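Prusow 502 Washer-Dryer
Section 4: First Use and Everyday Loads

Revised 4 October 2023. Text by Tharun Bangera.

Read Section 3 (Placing and Leveling) before you start. The machine must be standing on a firm floor with the transport bolts out and the hoses connected. If the bolts are still in place, stop and go back to Section 3. Running the drum with the bolts fitted will damage the suspension, and that damage isn't covered.

4.1 Before the first load

The drum was tested with water at the factory, so you may find a little moisture inside the door seal. Wipe it out with a dry cloth.

1. Open the door and take out the document bag, the spare filter and the bolt hole covers. Fit the covers into the back panel.

2. Turn on both water taps slowly. Check the hose connections at the tap and at the machine for drips. If you bought the Trastard hose kit, the collar is tightened by hand only. Don't use a wrench on it.

3. Plug the machine in. It needs its own outlet. Don't use a power strip or an extension cord. The dryer heater is rated at 2000 watts.

4. Press and hold Power until the display lights up. The first time, it asks for a language. Turn the dial to choose and press Start to confirm.

5. Set the water hardness. Your water company can tell you which setting applies. If you don't know, leave it on Medium.

6. Close the door, select Drum Clean, and run it with the drum empty. Put a small amount of detergent in the main compartment and nothing in the others.

7. When the cycle ends, leave the door ajar until the inside is dry.

Note: A faint rubber smell during the first few cycles is normal. It comes from the new door seal and goes away on its own.

4.2 The detergent drawer

The drawer has three compartments. Looking at it from the front:

Left: main wash. Powder or liquid. For liquid, drop the blue flap first so it doesn't run straight through.

Center: softener. Don't fill past the line marked MAX. Thick softener should be thinned with some water before you pour it in.

Right: pre-wash. Leave this empty unless you have selected Pre-wash on the panel.

Pods go in the drum, at the back, before the clothes. Don't put pods in the drawer.

If you use the Flaletti refill bottles, check the cap markings. The inner line is a dose for a half load and the outer line is for a full load. Start with the inner line. Most people use too much detergent, and the usual signs are stiff towels, foam on the door glass and an extra rinse being added by the machine.

Caution: Never mix bleach with any product containing ammonia or vinegar, in the drawer or anywhere else.

4.3 Sorting and preparing clothes

1. Read the care labels. Sort by the lowest temperature in the pile. If one shirt says cold and the rest say warm, either take the shirt out or wash everything cold.

2. Empty all pockets. Coins, hair clips and screws can get past the drum and into the pump. Paper tissues are less dangerous but will cover a dark load in lint.

3. Close zippers, hooks and snaps. Leave shirt buttons undone. Tie drawstrings loosely.

4. Turn printed items, denim and fleece inside out.

5. Put underwired bras, tights and anything with loose ties in a mesh bag.

6. Treat stains now. Dab the stain remover on, leave it as long as the bottle says, and then load. Heat sets most stains, and that includes the heat of the dryer, so check that the mark is gone before you dry the item.

7. Separate whites, lights and darks. Keep new, strongly colored items apart for the first few washes. Red sportswear and anything red with white trim should go in on Cold, either alone or with other reds.
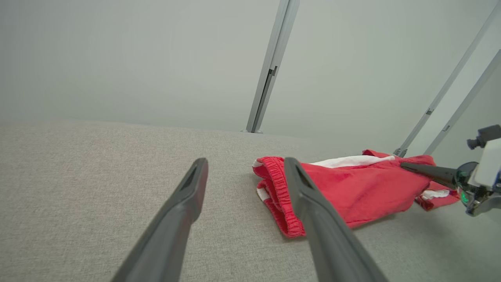
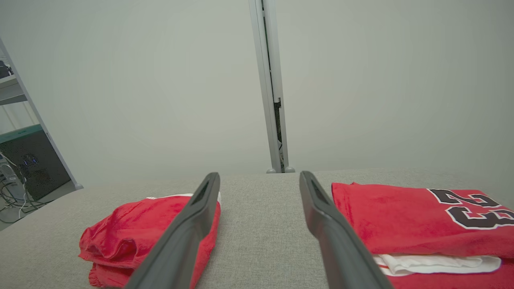
8. Test for color loss if you aren't sure. Wet a hidden part of the seam, press a white cloth against it and look at the cloth. If color comes off, wash the item by itself.

9. Shake each piece out before it goes in the drum. Folded and balled-up clothes don't rinse well.

Note: If color has already run onto other clothes, don't put them in the dryer. Wash them again right away while they're still wet. Color run that has been dried in is much harder to get out.

4.4 Loading the drum

The right size of load depends on the program.

Cotton, Towels: fill the drum loosely. You should be able to fit your hand flat between the clothes and the top of the drum.

Easy Care, Sportswear: no more than half full.

Wool, Delicates: about a third full.

Wash and Dry: half full, whatever the fabric. The drum can wash more than it can dry in one go. If you want to wash a full drum, take half the load out before you start drying.

1. Add large and small items together. A sheet on its own tends to wrap around itself and can set off the balance sensor.

2. Check that nothing is caught between the door and the seal. Run a finger along the rubber if you can't see.

3. Push the door shut until it clicks.

4.5 Starting a program

1. Turn the dial to the program. The display shows the temperature, the spin speed and the time.

2. Change the temperature or spin with the buttons next to the display if you need to. Settings that aren't allowed for that program can't be selected.

3. Press Start. The door locks and the machine tumbles without water to judge the weight of the load. The time shown may change after this.

4. To add something after the start, press and hold Pause. If the door symbol goes out, you can open it. If it stays on, the water is too hot or too high and the door will remain locked.

Child lock: Press Temperature and Spin together until the key symbol appears. Do the same to turn it off. The child lock doesn't disable the Power button.

Delay start: Press Delay until the end time you want is showing. Don't leave wet clothes in the drum waiting for a delayed start — they can mildew, and strong colors can bleed where they touch.

4.6 Drying

Caution: Don't dry anything that has been in contact with cooking oil, gasoline, solvents or wax, even after washing. Don't dry foam rubber, rubber-backed mats or pillows with torn covers. These can catch fire.

1. Take out anything marked Do Not Tumble Dry. Many knits, swimsuits and items with glued prints fall into this group.

2. Select the dryness level. Iron Dry leaves some moisture in. Cupboard Dry is for most loads. Extra Dry is for towels and bedding only.

3. For elastic waistbands and stretch fabrics, choose Low Heat. The cycle will take longer.

4. Let the program finish. The last part runs without heat to cool the load down. If you have to stop the machine before this, take everything out at once and spread it so the heat can escape.

5. Fold or hang the clothes soon after the end signal. The drum turns now and then for a while to hold off creases, and you can open the door at any point during this.

Thick seams and waistbands often feel damp when the rest of the garment is dry. Don't run the whole program again. Use Timed Dry on the shortest setting.

4.7 After each use

1. Turn the machine off and close the taps if you are going away.

2. Wipe the door glass and the fold of the seal. Lint collects at the bottom of the fold, mainly after drying.

3. Leave the door and the drawer slightly open.

4. After every drying cycle, pull out the lint filter behind the lower flap, brush it clean and put it back. The machine won't start a new drying cycle with the filter missing.

The pump filter needs cleaning less often. See Section 6.

4.8 Messages you may see in the first weeks

TAP: No water, or not enough. Check that the taps are open and the hoses aren't kinked. Press Start to continue.

DOOR: The door isn't closed, or a piece of clothing is caught in it.

BAL: The load is uneven. Open the door, spread the load and select Spin. If it comes back with every load, check the leveling (Section 3).

FOAM: Too much detergent. The machine adds rinses by itself. Use less next time.

233: The drain is blocked or the hose end is too high. Turn the machine off, let hot water cool, and follow the pump filter steps in Section 6. If the message returns after cleaning, check the height of the drain hose against the drawing in Section 3.

For any other code, note it down, unplug the machine and call your dealer. If yours was delivered and installed by Albers, use the phone number on the sticker inside the door and have the serial number ready. The serial number is on the same sticker.

Continue with Section 5: Program Table.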